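Worn-out fingers turn out some useful data at Dumovach

Thursday, January 23, 2020

I've been wanting to write this one up for weeks, and now that the draft paper is out the door I finally get to! Our little group at the Dumovach lab has a result on hand-held grippers, and it's a fun one (well, fun if you like rubber pads as much as I do).

Quick background for anyone who missed the fall update. We teach our arm to pick things up by doing the job ourselves first, with a gripper you hold in your hand and a camera riding along on top. Whatever the camera sees, the arm learns from later. It's quick, it's cheap, and you can hand the thing to a visitor and have them collecting in minutes. The trouble is that the fingers are in view the whole time, and fingers get chewed up. Rania Geagea spotted it back when we were changing pads every other week. A policy trained on clips with nice clean pads got clumsy once the pads on the arm started to fray, even when the grip itself still felt fine to us.

So the question was simple. Is the arm having trouble holding the object, or is it having trouble with what its own fingers look like?

Fadi Khalaf came up with the method, and I love how plain it is. Before each demonstration you open the gripper all the way over a bare patch of the white table, hold it there for a second, and then go do your task. We call it the Jikholm start, after the street our old lab was on. That one second gives the model a look at the fingers with nothing between them, and it gets fed in next to the regular video for the rest of the run. No labels, no calibration board, no extra sensor. You just open your hand!

We collected 2,000 demonstrations this way, and on purpose we didn't baby the pads. Some sets were done with fresh rubber, some with pads I would normally have thrown out. Nicanor Cabral did a whole afternoon with fingers so ragged that I kept reaching for the scissors, and he kept telling me to put them down. The ragged edges were the whole idea, so I sat on my hands. 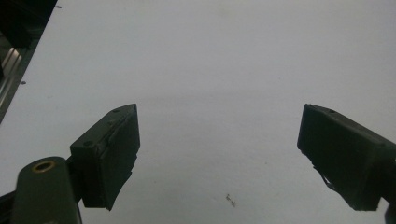
What we found

Okay, numbers! We ran 100 pick-and-place trials with worn pads on the arm for each version of the model. The one trained without the opening look got 52 of them right. The one that had it got 80. Same arm, same objects, same worn pads, and the same amount of training video. With fresh pads the two versions came out so close that I wouldn't bet my lunch on either of them.

Mei-kuen Yau then ran the check I was most nervous about, where the model gets an opening look from the wrong fingers – clean ones when the real pads are frayed. The gain mostly went away. That was a big relief, and it tells us the model is paying attention to that first second and hasn't just picked up some lucky habit from the longer clips.

A few cautions before anybody gets carried away (me included). All of this was done over one kind of tabletop, pale and evenly lit, and I don't know yet how it holds up on wood grain or a messy kitchen counter. We also only tried one finger shape. Long skinny fingers might behave very differently, and Randa Abu Hammour has a theory about that which she won't let me print until she has tested it. The failures we still get are mostly flat things, like cards and thin lids, where a loose bit of pad can catch under the edge and drag the object along.

Next up

The Daher arm downstairs gets its turn in March, with a different camera mount and a darker table. Fadi is also trying a shorter opening look, since a full second feels like forever when you're doing your hundredth demo of the day. If your group uses hand-held grippers and you have a box of old beat-up pads sitting around, please don't toss them! Send me a note through the lab page and I'll happily pay the postage.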